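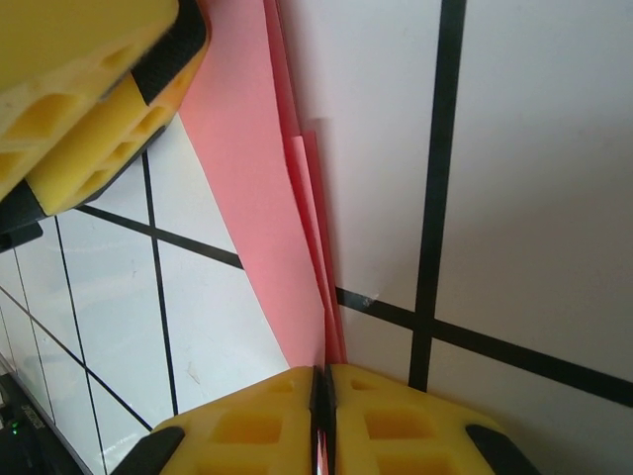 Two yellow and black grippers and one long piece of folded pink paper.

Have you ever tried to fold the same thing over and over until your fingers got sore? I have! I visited a workshop called Brurkby, where people make paper decorations and fancy gift wrapping for stores, and I folded pink paper for one whole hour. My thumbs complained all evening.

The people at Brurkby do that for a living. Well, they used to do all of it. Now some of the folding goes to a robot, and I wanted to find out how that works and what the people think about it.

First, what does a robot need to fold paper?

You need hands, and so does the robot. Its hands are called grippers. A gripper like the ones in the picture has two yellow fingers that can squeeze together, with a black gripping part where they touch the paper. You have five fingers on each hand, so you might think two is pretty bad. But try it! Use just your thumb and one finger on each hand and fold a sheet of paper in half. It's slow, but you can do it.

Paper is tricky stuff, though. A wooden block stays the same shape when you pick it up. Paper bends, slides, and crumples. If you squeeze too hard you get a dent, and if you squeeze too softly it slips away. When there are lots of layers, like in a fan or a paper flower, each one wants to pop open again. Your hands feel all of that and fix it without you even thinking. A robot has to be taught.

The robot at Brurkby also has a little camera down by its gripper, so it can see the paper up close (that's where my picture comes from). Imagine having an eye on your wrist! You could look under the couch without lying down.

Who teaches it?

At Brurkby that's mostly Jörg Wegener. He has been folding paper there for 19 years, and when the robot came in April he got a new job on top of his old one. He shows it what a good fold looks like, and then he checks what it did. I asked him if the robot was a good student.

"It never gets bored," he told me. "But it doesn't know when something is ugly. I have to tell it."

He keeps the first fold it ever finished pinned above his desk. It looks like a squashed taco.

So what changed for everybody else?

Quite a lot. Before, 14 people sat at the long tables and folded all day. One big order of table fans was 2,000 pieces, all exactly the same! Now the robot does a share of the plain ones. The people do the hard shapes, pick the colors, and look over everything before it goes in a box. A couple of them learned how to set up the robot in the morning and what to do when it gets stuck. It gets stuck a lot, by the way. I saw it stop three times before lunch.

Not everybody was happy at first. One woman told me she was worried there wouldn't be enough work left for her. That's a real worry, and in some places machines do take over jobs that people had. At Brurkby the boss promised that everyone could stay, and so far everyone has. She also told me she misses the chatting, because folding plain fans is easy and you can talk the whole time. The hard shapes need more quiet. I hadn't thought of that at all.

What she doesn't miss is the sore wrists.

Want to try being a robot?

Get a strip of paper and a friend. Your friend gives the orders and you can only do exactly what they say, using two fingers on each hand. "Fold it" doesn't count - they have to tell you where to pinch, how far to move, and when to let go. See how long it takes to make one paper fan. My brother and I needed a really long time, and ours fell apart.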